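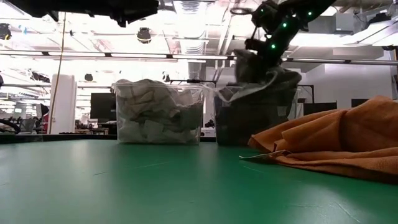 Cloths and a towel on the green table at Bindstead, with the two sorting bins.

Helside Linen Reuse — progress report to the Lodhi Fund
26 Sep 2025

Hello again, and thank you for being so patient with us over the summer! I said I'd send this when the sorting room was properly up and running, and it now is, so here goes.

First the sums, as I know you'll want them. Since March we've had 1,138 pieces of linen through the door at Bindstead, mostly cleaning cloths, tea towels and hand towels, with a smaller number of bath towels. Of those, 854 have been passed as good enough to go straight back out to the community kitchens and the two drop-in centres. Another 154 were too thin or too stained for that and were cut down for rags. We've put 70 aside for mending (frayed hems, mainly, and a few pulled loops) and the rest are still waiting to be looked at.

I'm really pleased with the 854. When I wrote the bid I guessed we'd pass half of what came in, and I thought I was being cheerful.

The sorting itself has changed a lot since my last letter. We began with heaps on the floor, and my knees can tell you how that went. Now everything comes up on to the green table. Cloths go into bins and the big towels stay out on the table top, where there's room to spread them and check both sides. We use a clear bin for the white and pale cloths so that it's easy to tell how full it's getting, and it gets full very quickly. The dark bin beside it takes the greys. I did wonder about buying a third bin for colours, but coloured cloths come in such dribs and drabs that a corner of the table does perfectly well for now.

Towels are slower than I'd planned for. A cloth takes a few seconds — a quick look, a tug at the corners, into the bin — but a towel has to be opened out, turned over, and felt along the edges. We also read the label if there is one, because the kitchens want to know what can go in on a hot wash. Plenty of labels have faded to nothing. Those towels get a hot wash here first and we see how they come out, and I've added a column to the record sheet for it.

You asked last time about the washing costs. We're still taking everything to the launderette on Direo Road, who've kept us on the same price per load, and I've put the receipts in with this. The spend is under what we set aside for the half year, so with your agreement I'd like to move the difference over to thread, needles and a decent pair of cutting shears. The ones we have are dreadful. If you'd rather the money stayed where it is, just say and I'll leave it alone.

A couple of things have gone less well. Collections from the Helside end stopped for most of August when the hall was shut, and I should have sorted out another drop-off point sooner than I did. There's one now, at the library, and the bags have started coming in again. The mending is also behind. We've got 70 pieces put by and only one evening a month to do them in, so that pile will grow unless I find a second evening. I'm asking at the sewing group.

Next on my list is folding. At the moment the pale cloths get stuffed into the bin as they come, all crumpled, and then somebody has to shake every one of them out again before they're bundled for delivery. I want to try folding at the table as each one is checked and see if it saves time overall. It may not! I'll give it a month and put the results in my next report.

The room is booked through to the end of March, at the rent we agreed, and the signed form is in the envelope with the receipts. You'd be very welcome to come and see us at work — bring a bag of old tea towels if you've got any.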